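3.2 Table surfaces and preparation

The work surfaces in the Brestville rooms were chosen before any of the other furniture. Previous work on domestic clearing tasks has tended to treat the table as a constant, reporting its height and sometimes its area but saying little about the finish. In the pilot sessions described in Section 2.4, participants commented on the surface more often than on the objects placed on it, and two of them changed the way they wiped when moved from a dark table to a pale one. We therefore treated the top as a variable in its own right and fixed it for the main study.

Three finishes were considered: a plain white top, a dark brown top and a light wood-grain top. The white top made crumbs and dried spills easy to find but produced strong glare under the ceiling fixtures. The dark top hid dried liquid almost completely and showed dust at a level that participants described as distracting. The light wood-grain top fell between the two. It is also close to what most of the participants reported having at home, which mattered for the familiarity ratings discussed in Section 5.

A light wood-grain finish has one property that the other two lack. The grain is directional, and a person wiping the surface may follow it or cross it. Berisha raised this point during the design phase, and the seating plan was adjusted so that the grain would not run parallel to the front edge for every participant. Half of the sessions were run with the table in its standard position and half with the table turned by a quarter. The orientation was recorded on the session sheet before the participant entered the room.

Lighting was left at the level normally used in the rooms. Blinds were kept down in all sessions. With this arrangement a pale sheen remains on part of the surface, and its position changes with the position of the viewer. We made no attempt to remove it, as a matte cloth or a diffuser over the table would have altered the task. Coders were instructed to judge residue from at least two viewing angles before entering a score.

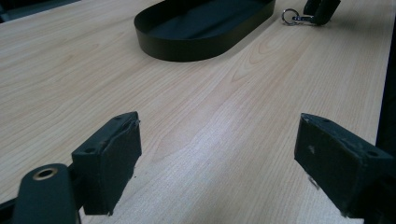
Figure 3. Detail of a light wood-grain tabletop.

Before each session the top was cleared and cleaned according to a fixed sequence. Loose material was brushed toward the short edge and collected. The surface was then wiped with a damp cloth in overlapping strokes, dried with a second cloth, and left for five minutes. No polish or spray was used at any stage. In the pilot sessions a commercial polish had left a film that made the test residues bead, and the scores from those sessions are excluded from the analysis.

Residues were applied by one of two experimenters (Moffat or Kuusk) using a card template with openings at nine positions. Three materials were used: dry bread crumbs, a diluted fruit syrup and a flour paste. The syrup and the paste were left to dry for 50 minutes. The crumbs were applied immediately before the participant was called. The template was lifted vertically to avoid smearing, and any trial in which the experimenter noted a smear was reset from the beginning of the cleaning sequence.

Participants were told that the table should be made ready for a meal. They were given one cloth, one small bowl of water and a dry towel, and they were free to use these in any order. No time limit was stated. The trial ended when the participant said that the table was ready. A total of 44 participants completed both the crumb condition and the dried residue condition, in counterbalanced order.

Residue was scored at each of the nine positions on the four-point scale introduced by Innes and Pollock for the Uvach kitchen survey. A score of zero indicates that nothing could be seen or felt at the position, and a score of three indicates that the residue was unchanged. The tactile check was added for the present study. On a light wood-grain surface, a thin layer of dried syrup is difficult to separate by eye from the normal variation in the grain, and visual scoring alone gave poor agreement between coders in the pilot. With the tactile check included, disagreements were confined mostly to the choice between zero and one.

Wiping strokes were coded separately. A stroke was defined as a continuous movement of the cloth in contact with the surface, ending in a reversal, a lift or a pause. Each stroke was assigned to one of four direction categories relative to the grain: along, across, diagonal and circular. The full set contains 3502 strokes. Strokes made while collecting crumbs into the hand were kept in the set but marked, and they are left out of the direction analysis in Section 4.1, where the edge of the table rather than the grain is likely to determine the path.

Two limitations of the surface should be noted. First, the printed or natural origin of a grain pattern was not varied, and we cannot say whether participants would respond differently to a top whose grain can be felt under the cloth. The tops used here are smooth. Second, repeated cleaning may change the finish over time. We compared coder ratings of overall sheen at the start of data collection and again in December, after 72 sessions, and found no consistent shift, but the ratings were coarse and a small change would have been missed. The Galbraith protocol recommends replacing the top at fixed intervals, and we would follow that recommendation in a longer study.

The objects placed on the table in the second block, and the order in which they were set out, are described in the next section.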